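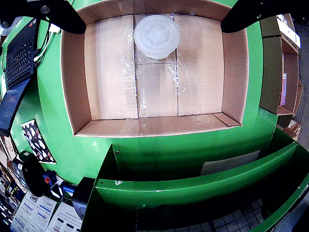
Mwende Muli wrote in to ask whether a carton still needs checking when the thing going into it is only a lid, and would we please put the packing bench list back up where people can find it. Yes to both, and I'm delighted somebody asked!

PACKING BENCH CHECK, SKUTOMGATE
Checked by: Gisela Riquelme
Month: January
Start: 7.40 am

1. Carton walls square, no crushed corners
OK. The new Mestar cartons are a real pleasure to fold. Went through 40 from the top of the pallet and set 2 aside for torn flaps.

2. Cardboard panels flat in the base
OK. Press the joins down with your palm before anything goes on top. A raised edge will mark a soft plastic lid by the time it gets to the customer.

3. Clear wrap kept inside the carton
Needs attention. Loose wrap is fine in the box and a shocker on the floor. Wen-hsiung found a piece by the aisle and binned it. Good catch!

4. Lids checked for cracks and sharp moulding
OK. Run a gloved thumb round the rim. Batch 551 was lovely and clean.

5. Carton flaps clear of the walkway side
OK

6. Laptop and leads to the left of the carton, no cables over the edge
OK at time of check. Please keep cups well away from the keyboard (you know who you are).

7. Paperwork stacked, nothing sliding
OK. Fermín has squared up the packing slips and it's made the morning so much quicker.

8. Floor tiles dry and swept
OK at 7.40. Recheck after smoko, when the roller door's been up.

9. Carton weight under limit
Not tested. The Asamoah scale is away for calibration. Lids on their own won't trouble it, but mixed orders should wait.

10. Knives retracted and back on the hook
One missing from the hook, found in Ward's apron. Returned.

Comments
Best result we've had on this bench, and I'm so pleased with everyone. The order for Hunarura is 700 lids, so items 2 and 4 get done on every carton until it's out the door. Item 3 to be rechecked by Wen-hsiung at 2 pm.

Signed: G. Riquelme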